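Saengthong white wire basket, review after four months

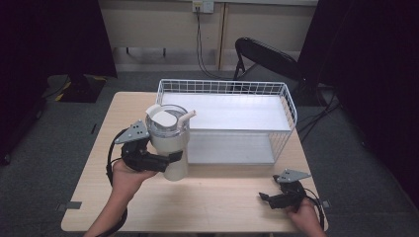 The basket on the table, with my cup at the left end.

I bought this basket in February from the Rorport shop, and it is over 58 cm long, so please measure your shelf first. Mine goes on a table for cups and small kitchen things.

The wire is thin but the rim is thicker, and I can carry it by the rim without any bending. I like very much that I can see through the sides. The flat white panel in the bottom is the best part. With my old basket from Nunura, a cup with a straw always fell over, and now it stands straight.

Two points I did not like. Dust stays in the corners of the grid, and I must clean it with a small brush. Also the panel moves a little when I wipe it.

My neighbor Lamai Siriwan asked for the same one, but in her size it was sold out. I would buy it again.

Chaiwat Phetsri, 6th June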